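# Lake Trillitz

**Lake Trillitz** is a freshwater lake popular with divers, snorkelers and families who simply like a quiet swim. It lies just outside the small town of Stindbridge and reaches a depth of 36 meters near its northern wall, although most visitors never go anywhere near that deep and have a perfectly lovely time all the same. The water is at its clearest in the colder months, and regulars will tell you that a still morning in December is worth every shiver.

## History

The name Trillitz first turns up in a land record of 1172, where it is given to a meadow and a stream. The lake itself is much younger. Stone was cut here for several generations, and when the pumps were finally switched off the pit filled up over two wet winters, covering the loading ramp, a row of sheds and a good many trees that still stand upright on the bottom.

Diving began in a small way, with a few friends carrying their tanks down the old cart road. The person most often linked with those early years is Patricio Urquijo, a retired school teacher who drew the first map of the underwater sheds by hand and later taught beginners from the back of his van. His map, somewhat corrected, is still sold at the kiosk. 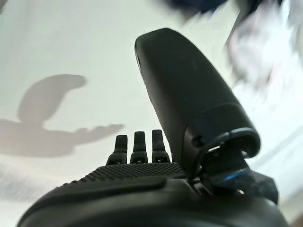
The kiosk and the entry steps were taken over by Closimport, a diving equipment dealer that had been looking for a place to let customers try out their gear before buying. The company put in changing rooms, a filling station for tanks and a long wooden jetty – much loved by swimmers too, who use it far more than the divers do.

## Dive sites

There are 13 marked sites, joined by guide ropes so that newcomers can find their way from one to the next. The best known is the Lu, a small work barge named after the quarry owner's daughter. It rests on a gentle slope at nine meters and is usually the first wreck that local students get to see. Perch like to gather under its bow, and now and then a large pike will hang beside it, quite unbothered by company.

The northern wall is kept for experienced divers. It drops away steeply, the light fades quickly, and the water below the second ledge stays cold all year.

## Access

The lake is open daily, and divers sign in at the kiosk before entering the water. As of 1 Jan 2018, solo diving is no longer allowed. Parking is at the top of the cart road – a fair walk with a tank on your back, though there are hand carts to borrow and a bench halfway.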